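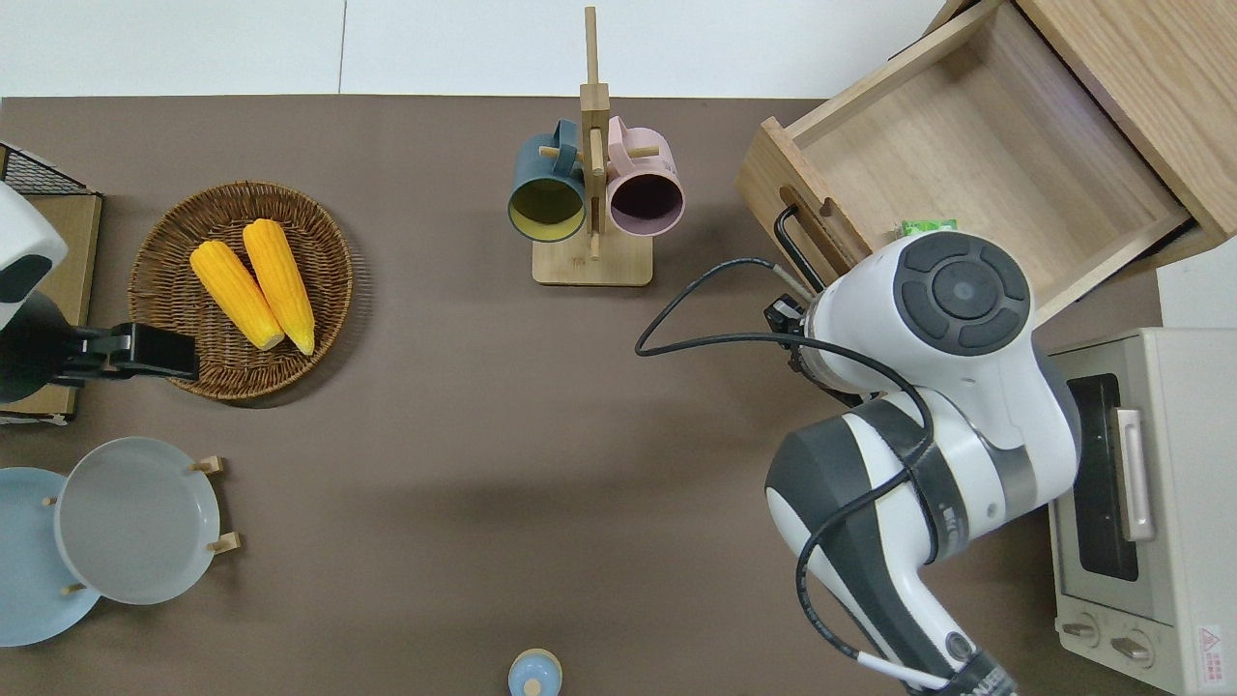

I have been meaning to write about letters for ages, proper ones, with stamps, and every time I sit down to do it I end up writing an actual letter instead, so the blog has been rather neglected (sorry!). February is a good month for it though. It's dark by teatime, the garden wants nothing from me, and there's a limit to how much telly a person can take.

It started again for me when Unnur Vigfúsdóttir moved back north. We had been neighbours for six years and in all that time I don't think we'd ever written each other anything longer than "parcel in the shed". Then one morning there was an envelope on the mat, four pages, both sides, mostly about her new kitchen and a long argument with a plumber, and I read it standing up in my coat and was late for the dentist. I wrote back that evening. My hand ached dreadfully. I'd forgotten that writing is something your hand has to be fit for, like a walk.

Since then it has spread a bit. I write to Cornel Tudose, who I worked with at Chiriac back when we shared an office with no window, and who replies on the backs of old invoices. I write to my cousin Roxana, who doesn't reply at all but rings me up the minute mine arrives and answers it out loud, point by point, which I have decided counts. And through Roxana I now have a correspondent in Yuto Tsuchiya, who I've never met and who writes lovely short letters about trains.

People ask what on earth you find to say. Well, very little, and that's the nice part of it. On the phone I feel I ought to have news. In a letter I can spend half a page on whether to repaint the back door, or what was on at the market, and somehow it reads perfectly well at the other end. I usually write at the table after lunch, before I've put things away, and I let myself wander.

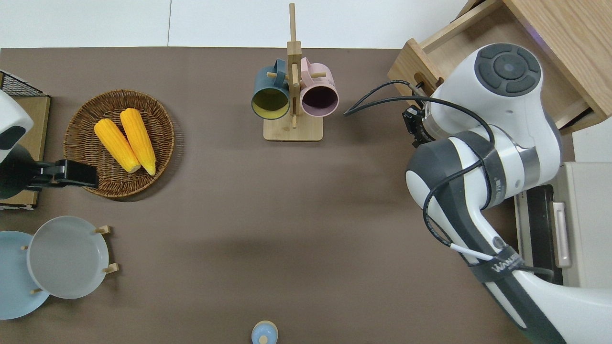

Mugs on the tree, corn in the basket.

A few things I've learned, for anyone tempted. Buy cheap paper, and plenty of it. I was given a beautiful box of the thick Nillia sort one Christmas and couldn't bring myself to spoil a single sheet, so it sat in a drawer for two years while I wrote on a lined pad from the newsagent. Put the date at the top, even if you think you'll remember. Don't copy it out neatly. If you cross something out, let them wonder!

And keep the ones you get. My grandmother's are in a biscuit tin upstairs, 397 of them (my brother counted, one wet afternoon), and hardly any has what you'd call an event in it. She mentions the price of eggs a good deal. There's one where she describes a hat for a whole page and then says she didn't buy it. I must have read that one twenty times.

Anyway, the post goes at five and I still owe Cornel an answer about his knee.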